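Shop notebook, 2/3/18

Hum on the tape transfers, continued

Picking up where I left off with the Trevaskis tapes. Anybody reading these pages in order will know that I have been chasing a hum for longer than I care to admit, and that my last entry ended with me saying I was going home. I did go home, and I had soup, and I thought about the hum the entire time I was eating the soup, so I may as well put down what I thought.

For whoever comes to this cold: the Trevaskis tapes are open reel, recorded at home and in the hall at Jendham by a man who clearly loved a choir and did not much love labeling a box. Some of the singing is wonderful. On reel 91 there is an alto who comes in a bar early, realizes it, and just keeps holding the note until everybody else catches up with her, and I must have played it a dozen times while I was supposed to be adjusting levels. The family would like clean copies they can hand around, and they have been very patient with us.

The trouble is a low steady note under everything, which I first took to be on the tapes. It seemed a fair guess. Home recordings of that age were often made with the microphone cable lying right alongside a power cord, and once a hum is on the tape it is there for good and you can only try to thin it out afterward. So I spent far too long in Skito fiddling with a notch at 60 and its multiples, and got something that was quieter and also sounded as if the choir had been asked to sing through a wool sock. The basses suffered the most. I played it for Haris and he was kind, but he took the headphones off rather soon.

It was Haris Papadopoulos who asked whether I had listened to the deck with no tape on it. I had not. I had listened to the leader at the start of a reel and called that silence, and in my own defense the motors were running and I had my mind on other things. So we threaded nothing, set the Esteo to play by holding the tension arm over with a rubber band (please take the rubber band off when you are finished with it, I found it still on there twice), and turned the gain up to where it had been for the choir. There was the hum, plain as anything, with no tape within reach of the heads.

That was good news and bad news together. It means the family's tapes are cleaner than we feared, and it means every transfer made since December has our own noise laid over the top. I have put a slip of yellow paper in each of those boxes and moved them to the lower shelf so that they don't get sent out by mistake. They will have to be done over. I am not going to be gloomy about it, the tapes have held up nicely and another pass won't hurt them.

Now for what I tried, in the order I tried it, which was not a sensible order.

First I cleaned and demagnetized the heads. This has nothing to do with hum and I knew it at the time, but they were due, and I find I think better with a swab in my hand. There was a good deal of brown on the swab from the capstan. No change in the hum, naturally, though the top end on the test reel came up a little brighter and that made me feel the hour was not wasted.

Then I moved the deck. I picked it up and turned it a quarter turn on the bench with the output cables still in, listening the whole time, and the hum got noticeably softer and then came back as I kept going. Anyone who has carried a transistor radio around a kitchen will recognize the feeling. A head is a coil and a coil will pick up whatever is in the air, and there is a fat transformer in the bench supply that had been sitting snug up against the left side of the deck for as long as I have worked in this room. I slid the supply to the far end and wrapped its cord up off the bench top. This helped a good deal. I'd say the worst of the growl went with it, and what was left was thinner and more of a buzz, the kind with an edge on it.

So there were two noises, which explains why everything I had done before only half worked, and why I kept crossing out my own notes. If you have two leaks in a roof and fix one of them you still have a wet floor, and it is easy to decide that the fix was no good and go undo it. I believe I did precisely that in December with the shielded cable. Looking back at that page I wrote "no difference" and underlined it, and took the good cable back out again! It is going back in.
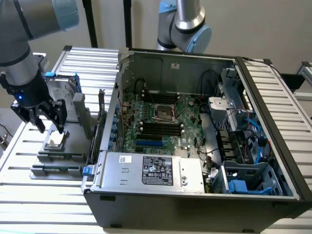 The buzz I put down to a ground loop, and I'm fairly sure of it. The deck was plugged into the strip behind the bench and the interface was taking its ground by way of the outlet near the door, on the other side of the room, with the shield of the audio cable running between the two like a clothesline. Pull the audio cable out of the deck and the buzz stops. Put it back in and touch only the outer ring of the plug to the jack, and the buzz comes straight back before any signal is connected at all. I had Haris do the touching while I listened with my eyes shut, so that I couldn't talk myself into it, and I called it right every time.

I want to write down clearly what we did NOT do, as I know it is a thing people do, and there is an adapter in the drawer that I suspect was bought for the purpose. We did not lift the safety ground on the deck. It's a metal box full of old wiring and somebody's hands are on it all day. I have taken the adapter out of the drawer. If you go looking for it and can't find it, please come and have a cup of coffee with me and we will sort out your hum some other way.

What we did instead was run everything in the audio chain from one strip at one outlet, deck and interface and the little headphone amplifier all together. It took a longer cord and some crawling, and I now know what is under that bench, which includes the good tweezers, a splicing block I had blamed Haris for losing, and a reel of leader I had reordered. My apologies to Haris, made in person and now in ink. With the one outlet the buzz dropped so far that I had to turn the gain past anything we would use to find it again. With the shielded cable back in as well, I could hear the plain hiss of the deck's own amplifier and not much else, and it is a perfectly pleasant hiss.

Then, for supper as it were, reel 91 again from the top. I wish I could put the sound of it down on this page. There is a cough between the second and third pieces that I had never heard before, and somebody whispers something right after it, and a chair creaks. All of that had been sitting under our hum. The basses are back in the room. I ran it flat, with nothing switched on in Skito, and Haris kept the headphones on to the end of the side this time.

Some smaller things, so that I don't lose them:

The pinch roller on the Esteo is getting shiny. It still pulls evenly but I don't love the look of it. I have cleaned it with plain water and a little dish soap and let it dry overnight, which is how I was taught, and I would ask people not to use the strong solvent on the rubber. Strong solvent for the metal parts only. The two bottles look alike and I have tied a string around the neck of the one for metal.

Reel 118 has a splice that has oozed, and the layer on top of it is stuck down. Don't fast wind it. I got as far as the bad spot by hand and stopped. I'd like to go at it in the morning with fresh eyes and a dusting of talc and nobody talking to me. The box says "Jendham, the good one," which rather raises the stakes.

Box 5 turned out to have two reels in it, wound one on top of the other on the same hub, presumably to save a spool. The inner one is on the thinner tape and it stretches if you so much as look at it. I have moved it to its own spool and made up a label with a question mark on it. It sounds like a rehearsal, with a lot of laughing, and a piano that needed a visit from somebody.

Level notes for the second pass: leave the input where the pencil mark is, and don't chase the quiet pieces with the knob. I did that on the first go and you can hear me doing it, the room swells up and sinks again like somebody opening and closing a door. Set it for the loudest moment on the side, leave a bit of room above that, and let the soft singing be soft. The family can turn it up at home.

I also want to try the no-tape test as a regular thing, at the start of each session, before the first reel goes on. Deck in play, usual gain, headphones, a slow count under your breath, and write down in the margin what you heard, even if it is only the word "hiss." It would have saved me most of the winter. I have written it on a card and propped it against the meter, and if the card gets in the way just move it somewhere you will still see it.

One thing is still bothering me. With everything as described and the gain well up, there is a faint tick every so often, quite soft and not regular enough to set a watch by. I thought it might be the thermostat on the wall heater and we switched the heater off and I believed it had stopped, and then it ticked. It is far below the tape noise and I wouldn't hold up the transfers for it. Haris thinks the refrigerator down the hall. I'll take my sandwich out of it tomorrow and unplug it for the length of one side, and see.

Heater is back on. Yellow slips stay in the boxes until the new copies have been listened to all the way through.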